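Glasses, bins and a very happy Saturday-style clear-out

July 2021

So I finally did the glass cupboard! If you've been reading for a while you'll know I've been threatening to do it since May, when I opened the door to get a mug and a tumbler rolled straight out into the sink. (It survived. Thick glass is a wonderful thing.) Back then I moved a few things to the shelf above and pretended that was a solution. Last week I took every single thing out, and I haven't enjoyed a household job this much in ages.

Final count: 41 glasses. Forty-one! For a household of 2! I put them all on the kitchen table on a couple of old towels and just stood there looking at them. There were wine glasses from three different sets, jam jars I had apparently been promoting to drinkware, a whole gang of shot glasses from college, and a lot of tumblers. I love a tumbler. I didn't know quite how much I loved a tumbler until I saw them lined up in the sunshine.

My system, if you can call it that, was very simple. I washed everything first, even the things I thought I'd be giving away, because you can't tell if a glass is chipped or just grubby until it's clean. Hot water, a bit of dish soap, a splash of white vinegar in the rinse for the cloudy ones. Then I ran a fingertip (gently!) around every rim. Anything chipped went into a box by the back door. Anything I hadn't used in a year went onto the left side of the table, and everything else got to stay on the right.

The left side filled up fast, which surprised me. I had four of those tall skinny champagne flutes from Womby, bought for one New Year's party, and I don't even like champagne. Off they went. The right side was mostly the plain stuff: clear, heavy-bottomed glasses that stack badly but feel lovely in the hand, and the colored ones I've picked up here and there.

Can I talk about colored glass for a minute? I am so into it right now. Green especially. A green glass makes plain tap water look like something you'd be served in a garden, and when you put one next to a clear one they both look better. I used to keep the colored ones at the back for "best" and only bring them out when people came over, and that seems silly to me now. They're at the front.
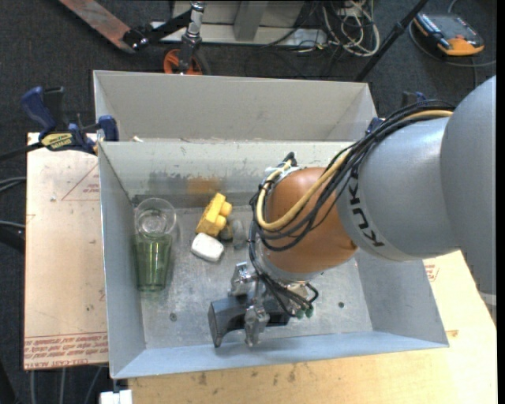 The other thing I got really into was bins. I know, I know. But glasses are awkward to move around loose, and I wanted something with proper sides so I could carry a batch from the table to the sink and back without juggling. I started with a cardboard box, and it went soggy on the first trip. Then I tried a plastic tote, fine but a bit bendy. What I ended up liking best was an old metal one from the garage. It doesn't flex, it wipes clean, and I don't care at all if it gets scratched. If you're using one, do put the towel in. Glass on bare metal makes a noise that goes right through me.

A few things I learned along the way, mostly by doing it wrong first:

Don't overfill. I tried to get a whole shelf's worth into one load and had to take half of it back out again.

Stand them upright if you can. Glasses lying on their sides will find each other.

Never stack two that don't match. I had a pair of tumblers stuck together so tightly that I had to put ice in the top one and stand the bottom one in warm water to get them apart. It worked, but I was holding my breath the whole time.

Once everything was sorted I gave the cupboard itself a good scrub and put down new shelf liner. I'd ordered the ribbed kind from Lacerda and it's great, nice and grippy, cuts easily with kitchen scissors. I measured twice and still cut one piece too short, so there's a little patch in the back corner that only I will ever know about (and now you).

The giveaway pile went to the thrift store in Trulcombe. I wrapped each glass in newspaper and wrote GLASS on the box in big letters, and the woman at the counter was delighted with me. I was very good and did not buy anything. Well, I bought one small bowl. It isn't a glass, so it doesn't count.

The cupboard looks fantastic now. Everyday glasses on the bottom shelf, colored ones beside them, wine glasses up above, and an empty space on the top shelf that I keep opening the door to admire. I can reach in with one hand and take out what I want without moving anything else first! I've been drinking so much more water, just for the fun of getting a glass out.

Next up is the drawer where the food containers live. I've already had a quick look and there are lids in there that don't fit anything I own. I've got my eye on some dividers from Rarkholm, but I'm going to empty the whole drawer before I buy a thing this time. If you have a way of storing lids that really works, please leave me a comment, because mine are currently standing up in a loaf pan and sliding over every time I shut the drawer.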